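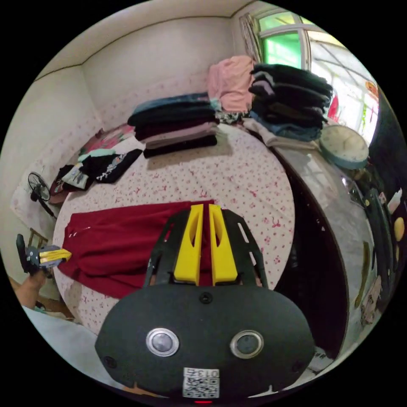 Jelle Stevens wrote in that folding on the bed is a waste of time, just roll everything and shove it in the drawer. Fine for socks. Sweaters come out looking slept in.

So, folding on the bed, quick version.

Make the bed first. Sheet pulled flat, no comforter. Lumps under the sheet end up in the fold.

One piece in front of you at a time. Everything else goes to the far side, darks in one pile, pinks and lights in another, denim at the bottom becuase it's heavy and holds the rest up.

Lay the piece face down. Smooth from the middle out with flat hands. Collar or waistband away from you, or toward you, just pick one and stick with it all the way thru.

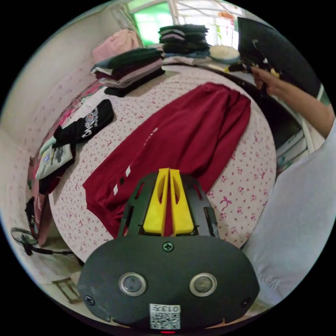
Then sides in. Long sleeves go straight down the back, not crossed, crossing makes a bump. Pants: leg over leg, seams together. Bring the bottom up in 3 folds for a deep drawer, 2 for a shelf. Press, flip, onto the pile.

Pile leaning? Start a second one. Don't fix it from the middle.

Thick knits last, on top. Anything with a print, fold it so the print ends up inside, rubs off less.

Carry the piles over one at a time, hand underneath. Drawers for the Hulville dresser are on the next page.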